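Warum wird Stoff eigentlich bunt?

Für Kinder ab 8, Lesezeit: kurz!

Schau mal an dir runter. Streifen? Punkte? Ein Dino auf dem Bauch? Irgendwie muss das Muster ja auf den Stoff gekommen sein. Mit Wachsmalern jedenfalls nicht. Also los.

Erstmal: Baumwolle. Wächst an einem Strauch, in kleinen weißen Bäuschen. Die Fasern werden gekämmt, zu Garn gedreht, dann gewebt oder gestrickt. T-Shirts sind übrigens gestrickt, ganz fein, mit der Lupe sieht man die Maschen. Der Stoff ist am Anfang gelblich und muss gebleicht werden, sonst leuchten die Farben nachher nicht.

Färben oder drucken?

Zwei verschiedene Sachen. Beim Färben kommt der ganze Stoff ins Farbbad und alles wird blau. Oder rot, oder was eben drin ist. Beim Drucken kommt die Farbe nur an bestimmte Stellen. Früher ging das mit Stempeln aus Holz, so wie Kartoffeldruck, nur viel feiner geschnitzt. Für jede Farbe ein eigener Stempel! Rote Kirsche, grünes Blatt: zwei Stempel. Und wehe, der zweite sitzt schief. Dann schwebt das Blatt neben der Kirsche. 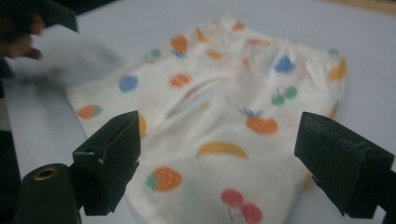 Später kamen die Siebe. Ein Sieb ist ein Rahmen mit ganz dünnem Netz. Wo keine Farbe hin soll, wird das Netz dicht gemacht. Dann Farbe drauf, mit einem Gummischieber drüberziehen, fertig ist eine Farbe. Nächstes Sieb, nächste Farbe. In großen Fabriken sind die Siebe rund wie Rollen und drehen sich, der Stoff läuft einfach drunter durch. In der Druckerei Nallent schaffen sie so 3.000 Meter an einem Tag. Das Lager ist ziemlich voll.

Und heute? Geht auch mit einem riesigen Tintendrucker. Stanisława Jabłońska arbeitet bei Nallent an so einem und sagt: "Am liebsten drucke ich Muster mit 32 Farben, da hätte man früher ewig gebraucht."

Warum geht das nicht ab?

Gute Frage. Die Farbe muss sich an der Faser festhalten. Deshalb wird der Stoff nach dem Drucken heiß gemacht, oft mit Dampf. Danach wird gewaschen, damit die übrige Farbe rausgeht. Manchmal bleibt trotzdem noch was drin, darum neue rote Socken lieber nicht zu den weissen Sachen. Sonst rosa. Alles.

Selber ausprobieren

Du brauchst: eine Kartoffel, Stoffmalfarbe, einen Pinsel, ein altes Baumwolltuch. Kartoffel halbieren (lass dir helfen), Form reinschneiden, abtupfen, Farbe drauf, drücken. Trocknen lassen. Dann bügelt ein Erwachsner von links drüber, wie lange steht auf der Farbe.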